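The Laundry Lessons
By Jolene Tamihana
March 13, 2024

At Bostoris, the working day is cut into episodes. An episode is one attempt at one household job, recorded from start to finish by an operator who steers the robot and then writes a short label for it. The laundry set was begun in June and is the slowest of the lot.

Paora Pearce runs the collection floor. He came from Hinds, where he programmed arms that repeated one path all day, and he says the hardest habit to drop was wanting every run to look the same. The system being trained here, called Zinel, learns by copying, and it needs to see the same job done from many starting points.

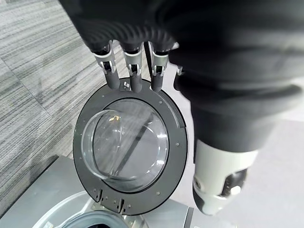 Doors take up a large share of the schedule. A person opens one without looking, but Zinel has to learn where to reach, how hard to pull and when to let go. On a washer with a round door, like this one, the fingertips can hook over the rim while the door is tilted open, and operators are asked to record that grip as well as a pull from the side. Each operator does 11 door episodes before switching to another job. Pearce found that tired people get sloppy after that, and sloppy runs have to be sorted out later.

Sorting is done by hand. Two reviewers watch every episode and mark it keep, trim or drop. A run where the operator misses and then recovers is usually kept. "If it only sees perfect grabs, it has no idea what to do after a bad one," Pearce says. 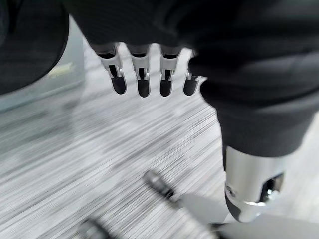
The wrist camera causes most of the arguments in review. It sits close to the work and moves with the arm, so a quick swing can turn the floor into long streaks, as it has with the striped carpet here, even while the fingers stay clear enough to read. One reviewer wanted all such stretches trimmed. Pearce kept them in, on the grounds that the finished robot will be looking through the same camera and moving just as fast.

Around 10 percent of the laundry episodes are dropped. The rest go to Bekow, a small labeling firm that checks the wording of each entry. Four operators now share the laundry work, and dryers are next on the list.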